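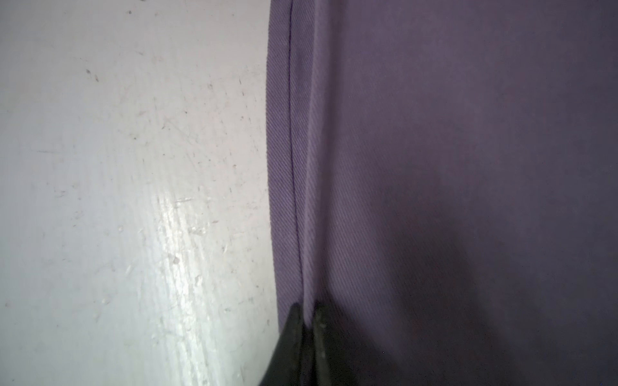

DYE ROOM / WATER AND RINSE

28th June

Continuing the gray shift problem on purples. Summary so far, for anyone picking up this book in July: mauve and lavender shades on cotton twill come out of the bath on target and drift toward gray in the final rinse. Blues from the same week are fine. Reds slightly brown, within tolerance. The recipe has not changed and neither has the dye lot.

Swatches today: 19, all from one bolt of undyed twill, scoured together. Dyed in a single bath to the Cellard recipe, then split for rinsing.

Group A, tap water, straight from the wall.
Group B, tap water through the Kurine filter.
Group C, tap water plus sequestrant at the rate on the drum.
Group D, distilled.

Rinse at 59 °C for all groups, two changes, then cold. Pressed dry under cloth. Read on the Abernathy meter after conditioning overnight, so numbers go in tomorrow's page. By eye under the north lamp, A is grayer than D. B sits close to A. C is hard to tell from D. I do not trust my eye on these shades after the first ten minutes and have written the order down before looking at the labels.

If B really matches A, the filter cartridge is either spent or was never catching what matters. It is rated for sediment. Dissolved iron would go straight through it. Hardness strips read the same on both sides of the filter, as expected.

Conductivity at the wall tap 314, same meter as last time, calibrated this morning. Does not say anything about iron by itself. Need the iron kit, which is out of reagent. Order placed with Pisier.

Twill is a bad substrate for judging small shifts. The diagonal rib puts a shadow side and a lit side on every swatch, and turning the piece a quarter turn moves the apparent shade more than group C differs from group D. All visual readings from now on: warp vertical, face up, same side of the lamp. Folded edges and seams to be ignored, they always read darker. 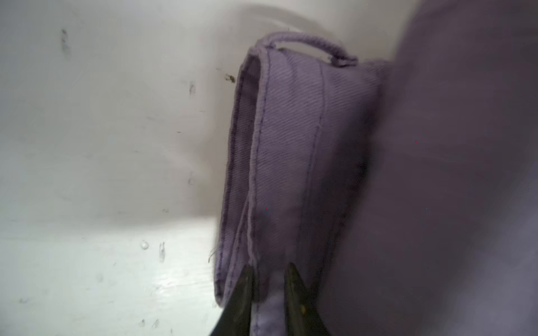
Lieselotte Kettler read the page at lunch and wants the pipe ruled out before anyone blames the filter. Her point is that the dye room line was left standing for nearly 97 hours before the first bad batch, and that the first draw would carry whatever had built up in it. She asks for one more group, taken after a long flush, with everything else as in A.

Agreed. Group E added. Same bath recipe, fresh bath, so it needs its own A and D alongside or the comparison is worthless. Line to be flushed until the temperature at the tap stops falling, then ten minutes more.

Other notes.

Salt: Montserrat's weighing and mine disagree by a small amount on the same scoop. Scale leveled, now agree. Old batches may carry the error but it would affect depth, with little effect on hue.

pH of the rinse not recorded for A. Omitted by me. Recorded for B, C, D. Repeat A from the leftover water in the covered bucket, and mark it as a repeat.

Customer trouser panels on hold until the meter readings are in. Fulgencio informed.
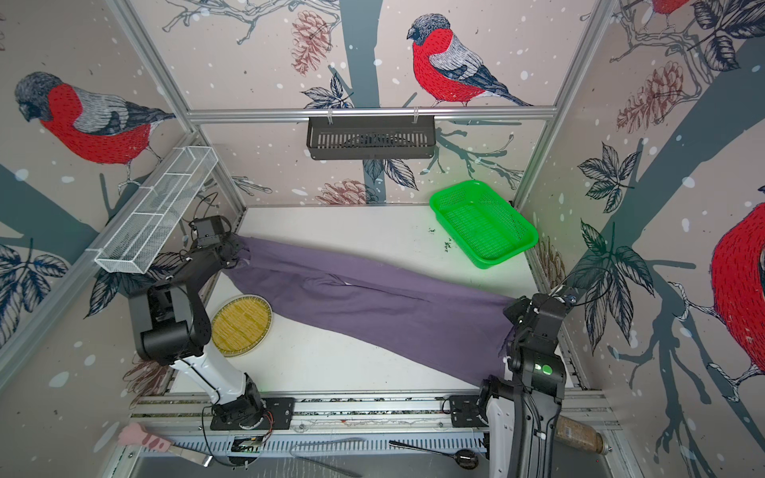

Fig. 3. Purple cloth held diagonally over the white table.

To do: iron reagent, group E, pH on A, new label tape for the swatch cards. Cards from the May shade trial are still in the wrong drawer and should go back before the new ones are filed.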